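Home | Cells | Checklists | Spare parts | Log | Contact

Toy kitchen cell: restart checklist with comments

Inspection of Monday, August 23, 2021. Skaltholm workshop, cell 2. Arm on fixed base, two-finger work on toy kitchen items, fixed camera view. Last full inspection was 361 running hours ago. The list is worked top to bottom with the safety stop pressed, up to item 6. From item 7 on the arm is powered at reduced speed.

Result: released for use, with two open points (items 4 and 11).

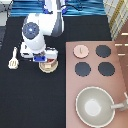
Vaida Luik
Cell maintenance, Skaltholm

Part A. Arm off

1. Safety stop. Pressed, held, released. Power drops each time and does not come back until the reset key is turned. OK.

2. Base bolts. All tight by torque wrench. Paint marks redrawn on two where the old ones had worn away. OK.

3. Joint caps. Seated, no cracks, no grease at the edges. Wiped with a dry cloth. Do not use the alcohol wipes here, they dull the plastic. OK.

4. Cables along the upper links. No cuts or flat spots. The clip nearest the elbow has lost its grip and lets the bundle slide when the arm folds back. Held with a reusable tie for now. New clips are on order from Jinham. OPEN.

5. Gripper mount. Screws on the blue plate checked by hand driver. One took a quarter turn. Please write down the date if you have to tighten it again, so we can see if it is backing out. OK.

6. Finger pads. Left pad is fine. Right pad was worn smooth at the tip and has been replaced from stock. The old one is in the bag in the spares drawer, labeled. OK.

Part B. Arm on, reduced speed

7. Homing. Run three times. Same reading each time on every joint. OK.

8. Speed limit. Set to 30 percent in the controller for the whole of Part B. Check the number on the pendant, not the sticker on the cabinet. The sticker is from before the controller was changed. OK.

9. Spatula hold. The arm picks up the slotted spatula by the handle and carries it over the black part of the table, clear of the stove panel. The head should hang straight down. If it turns in the grip, go back to item 6. Hold time on this check is 64 seconds. No slip. OK.

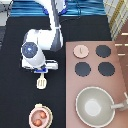 10. Height over the table

Lower the empty gripper over the black surface in small steps and stop at the taught height. Slide the plastic gauge under the fingers. It should pass with light drag. On this inspection it passed at the left and the center and was a little tight near the stove panel. The cloth had a fold under the panel edge. Pulled flat, checked again, passed. OK.

11. Stove panel position. The panel must sit with its left edge on the two tape marks. The front mark is nearly gone. Panel is in the right place today but the next person to lift it will have trouble putting it back. Needs new tape. OPEN.

12. Pan handle. The large pan stays on the stove with its handle to the right, on the side away from the arm. If the handle is turned toward the black area, the wrist can catch it on the way down. Turn it back before you start, even for a short run. OK.

13. Cloths at the back. The blue one and the plaid one have to hang clear of the arm at full reach. Moved the arm slowly along the back limit with one hand on the stop. No contact. OK.

14. Loose items. Only what the task needs goes on the table. Spatula to the left, small pot to the right of it, with space between them for the fingers to open. Leave the food in the pot if the task calls for it. Food lying on the cloth gets pushed under the panel. OK.

15. Release. Open the gripper and raise the arm over the left side. Fingers should open fully and without noise. There was a faint click on the first try and none on the more than 300 cycles that followed. I have written it in the log but not as a fault. OK.
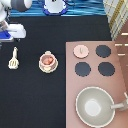 Merike Kütt wrote back the same afternoon that the click should go down as an open point. She had heard it on the evening shift as well, always on the first opening after a cold start, and on the Takberg cell the same sound came before a finger guide had to be replaced. She also asked for item 9 to be run twice, once at the start of Part B and once at the end, so that the pad is tested after the arm has been moving for a while.

Answer from V. L.: Agreed on item 9, it will be in the next version. For the click I would like one more cold start before I change the result. If it is there again I will take the finger guide off and measure it. Until then, please let the arm open and close ten times with nothing in the gripper before the first task of the day.

Open points

Item 4, cable clip. Fit when the parts come in. Check the tie at each shift start.

Item 11, tape mark on the table. Either shift can do it. Use the white cloth tape, the yellow one lifts.

Next full inspection: September, or sooner if the arm is moved or the gripper is taken off.

Related

Gripper pads: how to change them
Cable clips and ties, what fits which arm
Zariņš cell: restart checklist
Takberg cell: finger guide replacement
Reset key and who holds it
Log sheet, blank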